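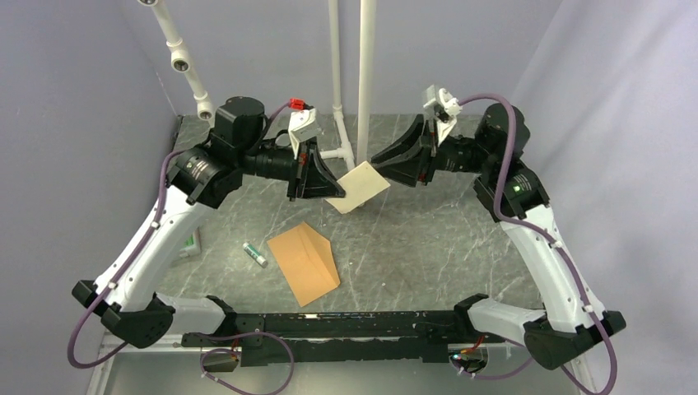
Mitmachen & Stellen

Mitschreiber*in für unser Verfassungs-Blog gesucht (Honorarbasis, 60 Stunden im Monat)

Ich mache es kurz, na gut, halbwegs kurz: Ich brauche Verstärkung! Seit vier Jahren betreibe ich Pudgate, ein kleines Online-Magazin über Wahlrecht, Volksabstimmungen und alles, was zwischen zwei Wahltagen so an Regeln geändert wird (und das ist eine Menge, glaubt mir). Angefangen habe ich am Küchentisch, inzwischen bekommen 2757 Leute meinen Newsletter, und ich komme mit dem Lesen der Gesetzentwürfe schlicht nicht mehr hinterher.

Im April startet unsere neue Reihe über Amtszeitbegrenzungen. Wer darf wie oft antreten, wer hat die Regel wann geändert, und wie lief die Debatte im Parlament? Dafür suche ich jemanden, der gern in Protokollen wühlt und danach so darüber schreibt, dass meine Tante es beim Frühstück liest, ohne einzuschlafen.

Was du bei mir machst:
Du liest Plenarprotokolle und Ausschussberichte, telefonierst mit Abgeordnetenbüros (die rufen manchmal sogar zurück) und schreibst 3 Texte im Monat. Dazu kommt ab und zu eine Schicht am Newsletter. Unsere Quellen sammeln wir in Drulamon, einer etwas störrischen Datenbank, an die man sich nach einer Woche gewöhnt hat. Ich zeige dir alles.

Was ich mir wünsche:
Sehr gutes Deutsch, brauchbares Englisch, und Französisch wäre ein Traum. Ein Politik- oder Jurastudium ist schön, muss aber nicht sein, ich selbst habe Gartenbau gelernt. Parteiämter gehen leider nicht zusammen mit dem Job, eine einfache Mitgliedschaft ist okay, wenn du sie mir vorher sagst.

Was du bekommst:
Ein Monatshonorar, über das wir beim ersten Gespräch offen reden, deinen Namen über jedem Text und einen Schreibtisch in der Bürogemeinschaft Brillus, falls du nicht von zu Hause arbeiten magst. Der Kaffee dort ist stark, das WLAN eher nicht. Der Vertrag läuft erst mal ein halbes Jahr, und wenn es passt, machen wir weiter.

So bewirbst du dich:
Schick mir bis zum 25. März 2024 eine Mail mit zwei Arbeitsproben und ein paar Zeilen dazu, welche Verfassungsänderung dich zuletzt aufgeregt oder gefreut hat. Ein Foto brauche ich nicht, Zeugnisse auch nicht. Betreff bitte »Wihongi«, so heißt die Reihe intern, dann landet alles im richtigen Ordner. Die Gespräche führe ich per Video, plan dafür eine knappe Stunde ein. Ich freue mich riesig auf eure Post!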